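Trikots und Schiedsrichterkleidung richtig waschen

Funktionskleidung aus Polyester verträgt 30 Grad, bei starkem Geruch 40. Schwarze Schiedsrichterhemden und -hosen werden getrennt von hellen Teilen gewaschen, auf links gedreht und mit geschlossenen Reißverschlüssen. Weichspüler weglassen, er setzt sich in den Fasern ab und behindert den Feuchtigkeitstransport.

Grasflecken vor dem Waschen mit Gallseife einreiben, 15 Minuten einwirken lassen, kalt ausspülen. Lehm und Asche vom Hartplatz zuerst vollständig trocknen lassen und ausbürsten. Bei Blut ausschließlich kaltes Wasser verwenden.

Gegen Schweißgeruch hilft ein Bad vor der Wäsche: 80 ml Haushaltsessig auf 5 Liter kaltes Wasser, Einwirkzeit eine Stunde. Anschließend gut ausspülen. Essig nicht mit chlorhaltigen Mitteln kombinieren.

Aufgeflockte Nummern und Vereinswappen nicht direkt bügeln. Falls nötig, von links bei niedrigster Stufe und mit Baumwolltuch dazwischen. Schleudern bei höchstens 800 Umdrehungen, beim SV Brusthorpe wird der komplette Satz mit 500 geschleudert.

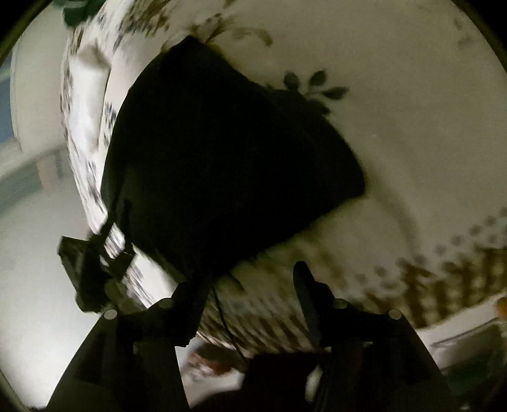
Zum Trocknen auf einen Bügel hängen, Hosen am Bund klammern. Der Trockner löst auf Dauer den Kleber der Beflockung. Pfeifenschnur und Kartenetui gehören nicht in die Maschine, ein feuchtes Tuch genügt.

Stand: Mittwoch, 24. September 2025
Text: Brittany Bergeron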